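Sorting out a play kitchen (and keeping it sorted)

If your place is anything like mine, the toy kitchen gear started in one neat box and now lives in four rooms and the bottom of the car. I found a pretend tomato in my gumboot in August and decided that was enough. I've had a proper go at it since, and I'm pretty chuffed with how it's holding up, so I'm passing on what worked.

Tip everything out on a table first. Do it on a table and leave the carpet alone, your knees will thank you, and a plain white top is brilliant because the pale colours and the bright ones both show up and you can spot a crack or a bit of old sticker straight away. Spread it right out. I know it's tempting to sort from the pile, but you'll miss things (I did, twice).

Then group by how it gets played with. My friend Irena Pawlak sorts by colour and it looks gorgeous for a good five minutes! I put plates and bowls together, pans with their spatulas, and all the food in a tub of its own. The little round things go straight into a bowl so they can't roll off while you're busy with the rest.

Washing is easy. Hard plastic gets warm water, a squirt of dish soap and an old toothbrush for slots and rims. Slotted spatulas are the worst for gunk, so go along each slot and stand them up in the drying rack afterwards. Anything with batteries, or a toaster oven or other appliance, only ever gets a wrung-out cloth, with the knobs wiped dry at the end. Door handles too, they cop the most sticky fingers. Check for warning labels before you scrub and leave them on, even if they're a bit ugly.

For storage I bought three Parnico tubs with clip lids, the shallow sort. Deep ones are a trap, everything good sinks to the bottom. Pans go on a hook inside the cupboard door, plates stand upright in an old letter rack from the op shop, and the bulky appliance stays out because the kids won't play without it anyway.

One more from Wim Mulder up the road, who runs a playgroup: keep a "hospital" bag for anything split or missing a bit, and go through it at the end of each term. Mine's mostly chewed fruit at this stage. 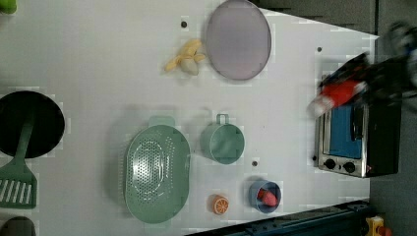
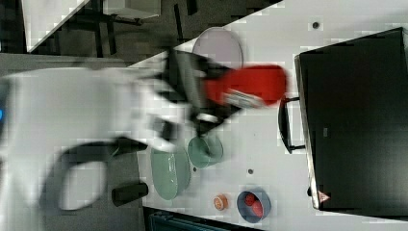
Plates, pretend food and an appliance at the edge of the table

3 min read

A last thing on packing up. Start with the biggest item and finish with the fruit, and let the kids do the fruit, they love chucking it in. If you've got a trick for getting texta off pale plastic, pop it in the comments please! I've tried bicarb and a melamine sponge, and there's still a purple squiggle on my favourite plate.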